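Makmont publie la version 8 de son planificateur pour robots à deux bras

L'éditeur de logiciels Makmont a mis en ligne en janvier la version 8 de Larnus, son planificateur de mouvements pour robots à deux bras. La mise à jour porte surtout sur la manipulation d'objets souples, câbles et cordons en premier lieu, que les versions précédentes traitaient comme de simples obstacles fixes.

Jusqu'ici, Larnus calculait une trajectoire par bras, puis vérifiait après coup que les deux ne se gênaient pas. En cas de conflit, l'un des bras attendait. La version 8 planifie les deux mouvements ensemble, avec une seule fonction de coût, et peut imposer une distance minimale ou maximale entre les pinces pendant toute la durée du geste. Cette contrainte sert par exemple à déplacer une lampe sans tendre son cordon, ou à tenir un boîtier d'un côté pendant qu'on débranche une fiche de l'autre.

Côté perception, un nouveau module baptisé Kellanby estime le tracé des câbles à partir des images de la caméra de tête. Il les représente par une chaîne de points, 110 au maximum par câble, chacun accompagné d'un indice de confiance. Quand un tronçon passe derrière un objet, le module ne le supprime plus de la carte : il prolonge la courbe et élargit la zone à éviter. Le planificateur passe alors au large, quitte à allonger le trajet.

Selon Makmont, le calcul d'un mouvement coordonné prend 22 millisecondes en médiane sur la machine de référence de l'entreprise. La mesure a été faite sur environ 2000 scènes de table enregistrées en interne. Le jeu de scènes n'est pas publié, mais le script de mesure est fourni avec le logiciel et peut être lancé sur ses propres enregistrements.

L'outil de relecture a également été revu. Il affiche sur une même ligne de temps les images, les consignes envoyées aux articulations et les décisions du planificateur, y compris les trajectoires rejetées et le motif du rejet. Un mouvement refusé peut être relancé avec d'autres paramètres sans repasser par le robot.

Les fichiers de configuration de la version 7 restent lisibles, à une exception près – les zones interdites doivent désormais être déclarées dans le repère de la table et plus dans celui de la base. Un convertisseur est inclus. Makmont recommande de contrôler le résultat à vitesse réduite avant toute remise en service.

Plusieurs limites demeurent. Les nœuds ne sont pas pris en charge, et deux câbles de même couleur qui se croisent peuvent encore être confondus. L'éditeur annonce un correctif sur ce second point, sans donner de date. Le pilote pour les contrôleurs Suwannarat, attendu par une partie des utilisateurs, est livré en version préliminaire et désactivé par défaut.

La mise à jour est gratuite pour les titulaires d'une licence en cours.
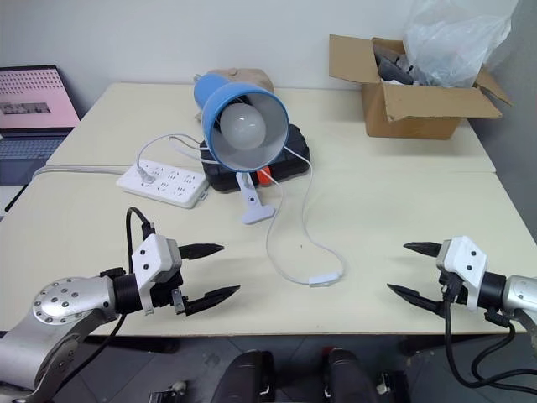 Bernadette Lindgren
Le changement de repère pour les zones interdites mériterait d'être écrit en gros dans les notes de version. Chez nous le convertisseur a bien fonctionné, sauf pour les zones définies par script, qu'il laisse telles quelles sans avertissement. Il a fallu les reprendre à la main. Pour le reste, la planification commune des deux bras nous évite déjà pas mal d'attentes. Est-ce que quelqu'un a essayé le pilote Suwannarat ?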